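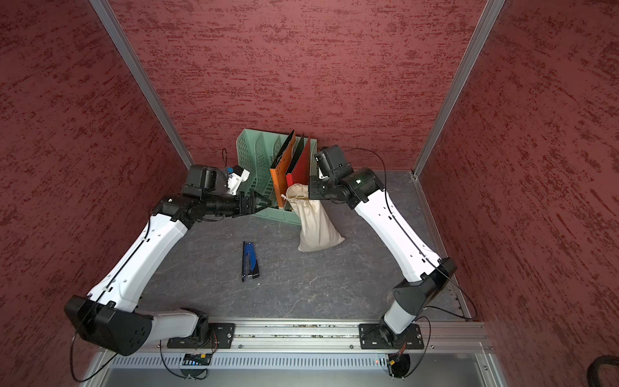

A cloth drawstring bag in front of folders in a mint-green organizer.

By Crisanto Fajardo
January

Office supply shop Prollska has started selling desk sets in cloth bags in place of cardboard boxes. The Trosdale store has 188 sets on the shelf, and 800 more are due by the end of the month.

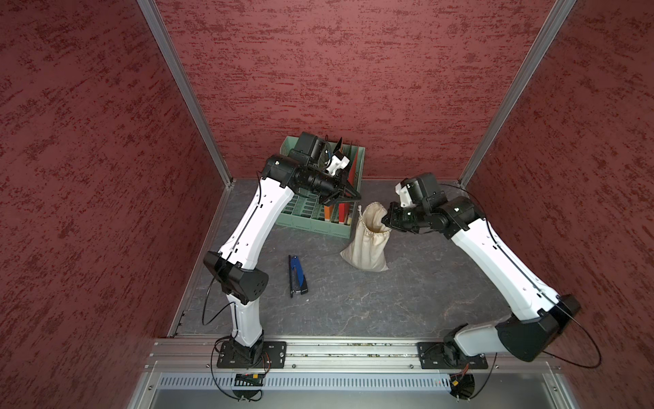

Each set can be ordered with folders, a stapler or both. Manager Lena Pascual said schools had asked for packaging they could keep.

Prollska plans to offer the sets at its Clutuma store in spring. The cream bag closes with a thin off-white cord at the top.
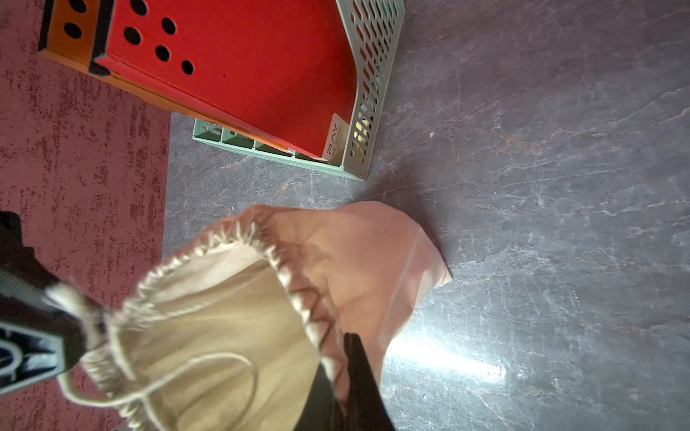

Orders for the spring term close at 5 p.m. on the last day of the month. Schools can ask for the cream bag, with its ruffled seam at the opening, at no extra cost.

We use cookies to improve your visit. Accept | Settings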